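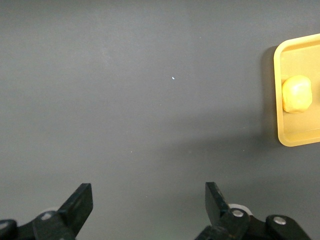
Llevo un par de meses con Clatus, el método de aprendizaje por demostración que publicó el grupo de Merkine, y tenía ganas de escribir sobre él con calma. Me ha gustado mucho, y eso que yo venía de Nyanda y no pensaba cambiar.

La idea es sencilla de contar: la política se entrena solo con la cámara de la muñeca, sin vista externa, y predice tramos cortos de movimiento junto con una estimación de cuánto va a ceder el material. Esa segunda parte es la que me conquistó. Con piezas rígidas casi no se nota, pero con masa o plastilina el cambio es enorme (¡por fin una pinza que no lo aplasta todo!).

Lo probé con lo más ingrato que se me ocurrió: masa amarilla en una bandeja también amarilla, pegada a la pared interior, casi tocando el borde. Poco contraste y poco sitio para meter un dedo. Grabé 700 demostraciones y entrené unas 3000 iteraciones de ajuste fino sobre el modelo base. Con Nyanda, y los mismos datos, el brazo dudaba muchísimo al acercarse al borde; con Clatus entra abierto, corrige en el último tramo y cierra despacio. Da gusto verlo.

También me convence la documentación. El conjunto de evaluación, Huvia, trae 1038 episodios bien etiquetados, y los fallos vienen separados por tipo — resbalón, choque con el recipiente, deformación excesiva — así que comparar resultados propios es cómodo.

Pegas, 3. La calibración de la muñeca es delicada y el instalador no avisa si queda mal. Si el objetivo empieza muy a la derecha de la vista, a veces la primera trayectoria sale larga. Y el artículo apenas habla de superficies brillantes; mi mesa es gris mate y no puedo decir gran cosa al respecto.

Para quien trabaje con materiales blandos, lo recomiendo muchísimo. Yo ya estoy grabando demostraciones con dos colores de masa mezclados, a ver qué tal se porta.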